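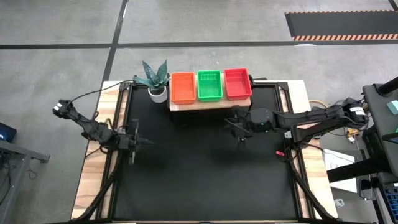

Skuver Sorting Table – Layout and Item Notes

Version notes: April revision. Maintained by Rogério Araújo. Bin and shelf sections by Mafalda Quintela.

Contents

1. Scope
2. Table and surface
3. Shelf and bins
4. Plant
5. Item set
6. Sorting rules
7. Reset procedure
8. File layout
9. Known issues
10. License and contact

1. Scope

Skuver is a set of short tabletop sorting tasks. Small household items start on the work surface and end in one of three colored bins. This file covers the furniture, the items and the rules for what goes where. Calibration files and recording formats are documented in the Walis repository and are not repeated in this one.

The release contains 841 completed sorts. Unfinished sorts are kept in a separate folder and are not included in that number.

2. Table and surface

The table is a large rectangular worktable on a gray concrete floor. Its middle is covered with a matte black work surface. Light wood stays exposed at the left and right sides, with black metal profiles along the inner edges of the wood.

Items are placed on the black surface only. An item that rolls onto the wood is out of bounds, and the sort is stopped.

Dark items are hard to pick out against the surface. The item set was chosen with this in mind, but see section 9.

3. Shelf and bins

A small raised shelf with a light wooden top stands at the far side of the black surface, in the middle. The bins sit on it side by side. Order from left to right:

orange
green
red

All three are rectangular plastic bins with perforated walls and open tops. Keep a narrow gap between neighbors so that one bin can be lifted out without dragging the next. A slight rotation of a bin is acceptable. A swapped order is an error, and the affected sorts must be relabeled.

Nothing is stored under the shelf. The area is in shadow, and small items are easily missed there.

4. Plant

A potted succulent in a round white pot stands to the left of the shelf, near the corner of the black surface. It is part of the standard layout and stays in place during sorting. Water it away from the table. Wipe the pot before putting it back.

5. Item set

Items are grouped by use. One full set is packed in a Rocha storage box and labeled by group.

Kitchen: teaspoon, bottle cap, egg cup, silicone pastry brush, bag clip
Desk: eraser, glue stick, pencil sharpener, roll of tape, binder clip
Laundry: clothespin, folded sock, spool of thread, lint brush

Each sort uses 10 items drawn from the full set. Items may touch each other but may not be stacked. Replacement items should match the original in size and color. Note any replacement in items.csv.

6. Sorting rules

Orange bin: kitchen items
Green bin: desk items
Red bin: laundry items

An item counts as sorted when it rests fully inside the rim. An item lying across two bins counts as unsorted. If an item lands in the wrong bin and is moved to the right one before the end, mark the sort as corrected.

Clips cause most of the labeling questions. Bag clips are kitchen items and binder clips are desk items, whatever they happen to be holding.

7. Reset procedure

1. Empty all bins into the tray.
2. Return the bins to the shelf in the order given in section 3.
3. Check the floor and the area under the shelf.
4. Wipe the black surface with a dry cloth.
5. Draw the next items from the list and lay them out.
6. Write the list number in the log before starting.

8. File layout

items.csv – item name, group, color, replacement flag
lists.csv – items drawn for each sort
results.csv – final bin for each item, corrected flag
notes.txt – free text from the log

Item names are lowercase with underscores. Sorts taken at the Drandport site use list numbers from 3000 upward. Lower numbers belong to the first site.

9. Known issues

The binder clip is black and has low contrast with the surface. A white one replaces it in later lists.

The folded sock sometimes opens when dropped. It still counts as sorted if no part hangs over the rim.

The bin perforations catch thread. Tape down the loose end of the spool before use.

In a few early log entries the red bin is called "right bin". These entries are correct but have not been renamed.

10. License and contact

Free for research and teaching use. Corrections to items.csv go to Rogério Araújo. Questions on bins, shelf dimensions or the reset procedure go to Mafalda Quintela.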